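Drullmont Workspace – Gallery

The Lenura room at Drullmont is one large open space with a bare ceiling, and most of what goes on in it is sorting: drinks, small parts, bits and pieces that need a home before the end of the day. We open at 8 on Saturday and close when the tables are clear. A few views of the room and one of the tables follow.

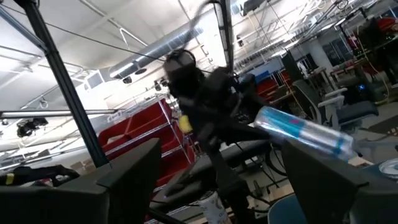 Ceiling, ducts and a water bottle with a blue label. 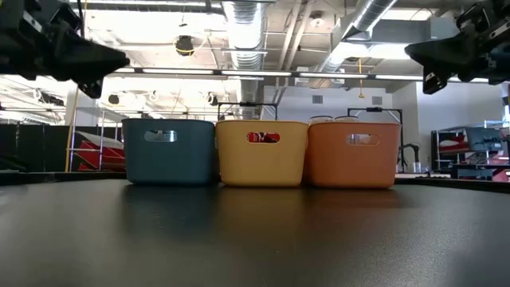
Second picture: teal, yellow and orange baskets in a row on the dark tabletop. Silver ductwork shows in both.

The baskets come from Imlow and cost us 6 dollars each. They hold up well – the first set went through 40 weeks of daily use before a handle split. White items go in orange. The other two colors change with the job, so check the sheet by the door.

The room is 71 feet long and can be booked for groups of up to 50. Earlier galleries are listed under Nic Giolla Hall.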